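Retora Larkis 9 Ultrasonic Instrument Bath

Home / Dental / Instrument Reprocessing / Ultrasonic Baths

Item: Larkis 9
Manufacturer: Retora
Availability: in stock, ships from Nudildale
Page revised 25th July

Overview

The Larkis 9 is a benchtop ultrasonic bath for the cleaning of reusable dental instruments before sterilization. It is sized for a practice with two to four chairs and takes a loaded cassette flat, with the lid closed. The bath removes blood, saliva residue, cement and polishing paste from scalers, curettes, mirrors, forceps and similar stainless steel items. It does not disinfect or sterilize. Instruments must go on to packaging and the autoclave after rinsing, drying and inspection.

The tank is pressed from a single sheet, with rounded corners and no welds below the fill line. Soil collects in weld seams on older baths and is difficult to brush out, and most of the service complaints we handled on the previous model came from that cause. Transducers are bonded to the underside of the tank and driven by a sweep circuit, which moves the operating frequency slightly up and down during the cycle. This limits standing waves, so that instruments at the ends of the basket receive close to the same exposure as those in the center.

Specifications

Tank volume to fill line: 9 liters
Ultrasonic power: 100 watts
Standard cycle: 8 minutes
Drain: side valve, rear left, with hose barb
Heater: adjustable, with cut-out on low fluid level
Degas program: yes
Lid: hinged, removable, interlocked
Basket: stainless steel mesh, supplied
Cassette rack: supplied
Duty log: stores the last 1000 cycles, exported by USB

Cycle log

Each cycle is written to memory with start time, duration, temperature at start and end, and an operator number if one has been set. Interrupted cycles are marked as such and cannot be deleted from the front panel. The export is a plain text table that opens in any spreadsheet program. When the memory is full the oldest record is overwritten. Practices that keep records for longer should export on a fixed schedule. The unit shows a reminder when 100 free records remain.

Solution

Use a neutral or mildly alkaline enzymatic solution labeled for ultrasonic use. Do not use bleach, hydrochloric acid, ammonia, or any solvent with a low flash point. Chlorine attacks the tank surface and causes pitting on carbon steel burs. Mix the solution at the dilution printed on its container, and change it at least once per working day or sooner if it is visibly dirty. After each fill, run the degas program once with the basket out. 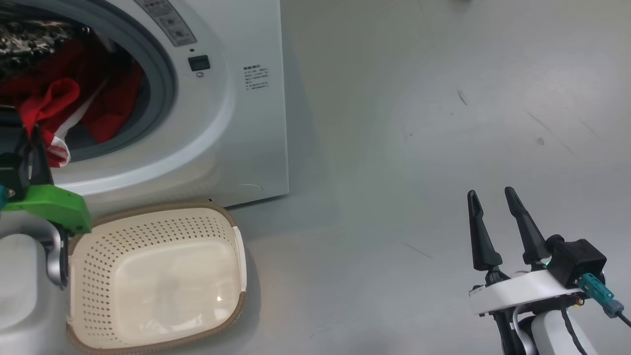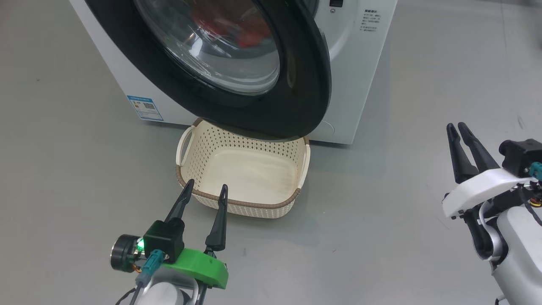
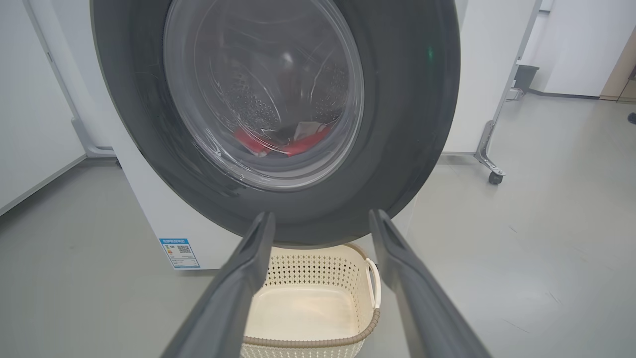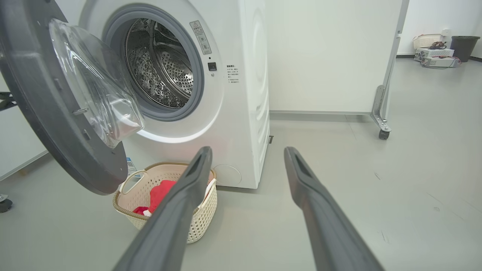
Loading

Open all hinged instruments. Place them in the basket in a single layer with tips pointing the same way. Never put instruments directly on the tank floor. Contact with the floor dampens the transducers and will in time wear through the steel, and this damage is excluded from the warranty. Chrome-plated and stainless items should be run separately. Handpieces, fiber optics, mouth mirrors with a cemented front surface, and aluminum cassettes must not go in unless their own manufacturer permits it.

If the load includes cassettes, use the rack and select the extended program. A closed cassette takes up part of the energy, and the standard cycle is too short for scalers with dried material on the blade.

Performance check

A foil test should be done at installation and then monthly. Cut a strip of household aluminum foil to the length of the tank, hang it vertically in degassed solution, and run the bath for one minute. Perforation and pebbling should be spread evenly across the foil. An unmarked area wider than a thumb suggests a failed transducer. Keep the foil with the log export. Replace the solution afterward, as foil particles will settle on the next load.

Supplied with the unit

Bath with lid, basket, cassette rack, drain hose, power cord, printed manual, foil test sheet.

Optional items

Beaker holder for small parts, two positions
Bur insert, silicone, for use with the beaker holder
Kikuchi quick-release coupling for plumbed drains
Sound hood (not compatible with the extended-height cassette rack)

The Kikuchi coupling replaces the standard hose barb and has to be ordered with the bath or fitted by a service agent. It cannot be retrofitted by the user on units with the older valve body. To tell the two apart, look at the valve handle: the older one turns a half circle, the current one a quarter.

Service

Technical questions on the Larkis range go to Aravind Bhat at the Nudildale service desk. Have the serial number ready, from the plate next to the power inlet. A loan unit can be arranged for repairs that need the tank removed. Drain and dry the bath before shipping, and pack the lid separately.

The next production run with the revised front panel is planned for October. Orders placed before then will be filled with the current panel. The tank, generator and programs are identical, and spare parts will be stocked for both.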